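Matte tabletop finish shows a light patch near the window – refinish or leave it?

Asked Apr 18, 2025 in Furniture & Surfaces
Tags: finish, glare, matte, table
Viewed 1382 times

I have a work table bought secondhand from a shop in Plumton. The top is pale gray with a slight mauve cast and a fine matte texture. The seller did not know what the coating was, only that it came out of an office in Bernow. It has been in my spare room since February, with one short side toward a window that faces southwest.

From my chair the top does not look like one color. The near half reads as a darker, cooler gray. Toward the window it gets lighter, and in the afternoon one corner is close to white. The change is gradual, with no line or edge that I can find by eye or by fingernail. 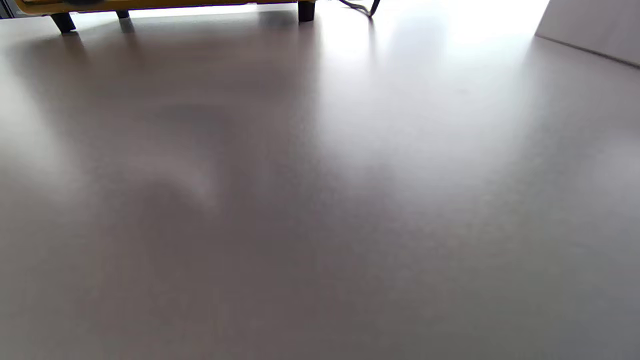

The top from a low angle, lighter toward the upper right.

What I have tried so far:

Wiped the whole top with a damp microfiber cloth and a drop of dish soap, then plain water, then dried it. No change.

Wiped one small area near the window with mineral spirits. No residue on the cloth, no change in color.

Looked at it at night under the ceiling light. The difference is much weaker but I think I can still see it, and I do not trust my eyes on this by now.

My questions are whether a matte coating can fade this much over one spring, and whether I should sand and recoat the top or leave it alone. I would rather not strip a sound finish. I also do not want to put a clear coat over something that is breaking down underneath.

2 answers

Answer 1 (accepted)

Test before you sand. You may be looking at glare and nothing else.

A matte surface scatters light over a wide range of directions, but it does not scatter it evenly. At a low viewing angle, with the light source on the far side of the table, even a very flat coating sends a large share of the light forward toward your eye. The part of the top that lines up between you and the window looks pale and washed out. The part close to you is seen from a steeper angle and gets less of that reflected light, so it looks darker and usually cooler. This produces a smooth gradient with no edge, as you describe.

Fading tends to look different. It follows where objects sat on the surface, so there is normally a ghost outline of a lamp base, a monitor stand or a mat. It also stays put when you move.

Three checks, in order of effort:

1. Stand up and look straight down at the light area, then at the dark area. If the two match from directly above, the coating is fine.

2. Walk to the window side and look back across the top. Glare will move or disappear. Fading will not.

3. Cut two pieces of plain gray card from the same sheet and lay one in each area. View them from straight above. If each card differs from the surface beneath it by the same amount, the surface is uniform.

Do the third check on an overcast day or with the blind down. Phone cameras are poor for this. They adjust exposure from one shot to the next, so lock the exposure if you want to compare photos.

If all three say glare, turn the table so the window is to your side, or fit a diffusing blind. I would not recoat. A new matte coat will behave the same way at low angles, and sanding by hand on a pale color almost always leaves burnished spots that are worse than what you started with.

If the cards do show a real difference, report back with what you know about the coating. A factory-cured finish and a brushed-on paint need different preparation. Chalking is worth ruling out too – rub the light area firmly with a dry black cloth and look for pale powder.

Comment: Check 2 settled it. From the window side the light patch is at the opposite end. The cards matched as well. Blind ordered, sandpaper back in the drawer.

Comment: Works for satin too, but the patch is smaller and has a more definite edge.

Answer 2

Had the same with a desk from Štefanec. I gave it up to 6 thin coats of matte wax and it went shiny in the middle where my arms rest, so I would not do that. Ended up putting a big felt mat over it. The hardware store at Pondgate sells the felt by the yard, ask for the thicker one.

Comment: Wax on a matte coating will raise the sheen wherever it gets rubbed. If you want it off, mineral spirits and a soft cloth should lift most of it – try a hidden spot first.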